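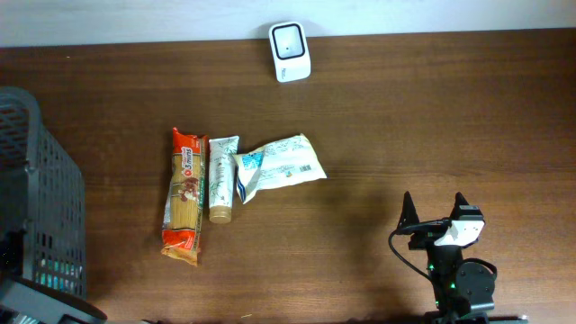

Lokcombe lab says 3,499 grocery clips will teach a robot to tidy. Will they?

A small automation firm in Lokcombe says it has finished recording 3,499 short examples of a robot arm handling everyday groceries, and that the collection will be enough to train a system to clear a kitchen table without help.

Clollico, which rents two rooms above the old post office, began the recordings in May. Operators guide an arm through one short job at a time, such as picking up a packet and putting it in a basket, while cameras and the arm's own joints are logged. The examples are then fed to a learning program called Landetti, which is supposed to work out the movements for itself.

The company calls the collection "a complete picture of the home table." That is a large claim for a set of recordings made on 4 tables, all in the same building, by a staff of 23 working in shifts.

The goods are ordinary enough. One setup has a packet of spaghetti marked "3 mins", a squeeze tube with a leaf pattern and a flat white pouch lying side by side on a wooden table, with the end of the pouch folded over the edge of the tube. A dark grey plastic basket stands to the left and the black two-fingered gripper to the right. Overlapping items are a fair test, as a machine that grabs for the tube may well bring the pouch along with it.

How often that happens is harder to find out. Clollico has published a success rate for single items but none for items that touch or overlap. Asked for one, the company said the figure was "still being reviewed" and would come out with the next version of Landetti.

It did confirm that 544 of the recordings were labelled as failed attempts. These were kept in the total. Some researchers think failures are useful to a learning system, provided they are marked properly, but a buyer reading the headline number would have no way of telling they were in there. The company's website makes no mention of them.

Nor has anyone outside the firm tried the trained system. Belhaj, the warehouse supplier that is paying for part of the work, said it had watched a demonstration and was "encouraged." It would not say whether the groceries used that day were the same ones used in the recordings, or whether its own staff were allowed to move them before the arm began. Both would make a good deal of difference to the result.

Similar promises have been made about folding laundry and loading dishwashers, and most homes in Lokcombe still do both by hand.

Clollico plans to start a second round of recordings with tinned goods and fruit. It has not said whether any of them will be made in a kitchen.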